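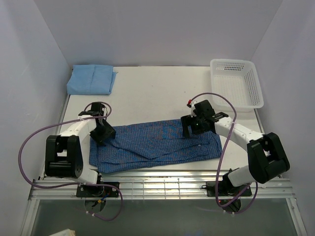
OK, morning everybody, thanks for coming in before the coffee's even ready. I'm going to talk about laundry! Shirts, mostly, and how we got through 375 of them at Fillach last September.

(pause, let people sit)

So, quick background. I run the wardrobe room for the Muvano choir festival. Ivone Caldeira ran it before me and left me one notebook, and page one says IRON LESS in huge letters. I ignored that for a whole season – big mistake, my wrists still complain.

Next bit: washing. Cool water, buttons undone, collars up. We used to button everything first and we lost so many buttons that Kojo Akolgo kept a jam jar of spares by the sink. Ask who here buttons first. (Hands usually go up. Tease gently.)

Drying – tell the Osei Hall story, the rack falling into the piano. Keep it short!

Folding. Shirt face down, sleeves in, then thirds. Checks are great for learners, you just follow the lines. Plain white is the worst, do those when you're fresh. I can keep a decent fold going for 72 shirts and after that they all look like pillows.

Storage: 7 to a box, no more, label on the short side. Mention the Lorkine boxes, the lids fit badly but they stack.

Then questions. If there's time, pass Ivone's notebook around, and get it back before lunch.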